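Notes on the Crate Handling Rules at Danthorpe

The revised rules for automated crate handling at Danthorpe took effect in September. Carleen Brunton and I wrote the first draft, and Radomír Gajdoš edited it down to 7 pages. I record the main points on this blog for colleagues at other sites who have requested them.

A crate must be empty and seated on its shelf level before a handling cycle begins. Labels on the rack rails are to remain uncovered. Staff may stand behind the rack during a cycle but may not reach across it until the arm has reported a full stop. Cables are to be kept on the rear side of the posts.
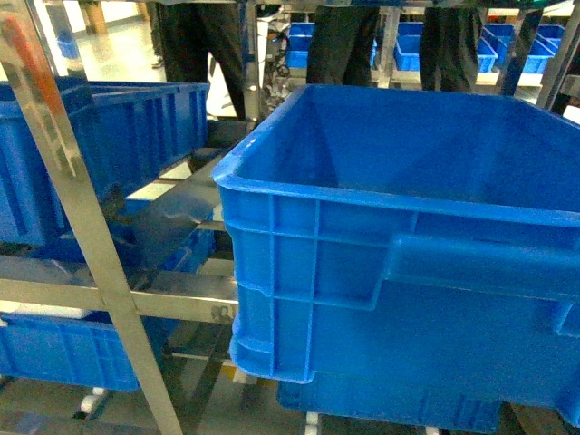 Who may restart a cycle after a stop?
The shift lead restarts it, once the cause has been entered in the log. In the absence of the shift lead, the cycle remains stopped.

We reviewed 1,522 logged cycles before settling on this wording. Most of the stops in that period had been cleared by whichever person was nearest, and the log entries were often left blank. Feng-yi Liu has asked that the rule be reviewed after a further 2,000 cycles, and I have agreed. Comments on the section covering stacked crates should be sent to Carleen before then.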